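Fedolwood Gear and Plate Kits - Frequently Asked Questions

Last updated Friday, March 31, 2023

What comes in a kit?

One aluminum disc, one set of shafts, one set of steel spur gears and a bag of fasteners. The Soder kit has 3 gears. The Nyaga kit has the same disc with a longer set of shafts. Grease is not included.

Do I need any special tools?

No. A set of metric hex keys, a soft-faced mallet and a clean rag will cover both kits. Please don't use a steel hammer on the shafts, even for a light tap. It raises a burr on the end and the gear will not go on after that.

Do the parts need cleaning first?

Yes. Everything ships with a thin film of oil. Wipe the shafts and the gear bores with a dry, lint-free cloth. If the oil has gone sticky in storage, use a little mineral spirits and let the parts dry before you start.

Are the marks on the disc a defect?

No. The disc is turned on a lathe and we leave the surface as it comes off the machine. Fine rings are normal. A scratch you can catch with a fingernail is not normal, and we will replace the disc.

The gear won't slide onto the shaft. What should I do?

Take it off and check both parts for grit. Then line the gear up square to the shaft and push with your fingertips, turning it slightly back and forth. It should start without force. If it goes on a little way and jams, it is almost always tilted - pull it straight off and try again.

If it still won't start, look at the end of the shaft under a good light. A small burr can be taken off with 800 grit paper.
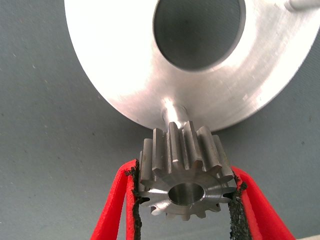
Once the gear is on, spin it by hand before you tighten anything. It should turn smoothly through a full turn. A tight spot in the same place each time usually means dirt between two teeth.

Which grease should I use?

Any light lithium grease. Put a small amount on the teeth and none on the face of the disc.

Can I buy a single gear?

Yes. Spare gears are $19 each and a replacement disc is $59. Order by the part number on your packing slip. Kits sold before December use the older Urkeck numbering, so send us the old number and we will match it.

Can I return a kit after I have assembled it?

Only if a part is faulty. Unopened kits can be returned for a refund less shipping. Keep the packing slip - we need the lot number from it for any claim.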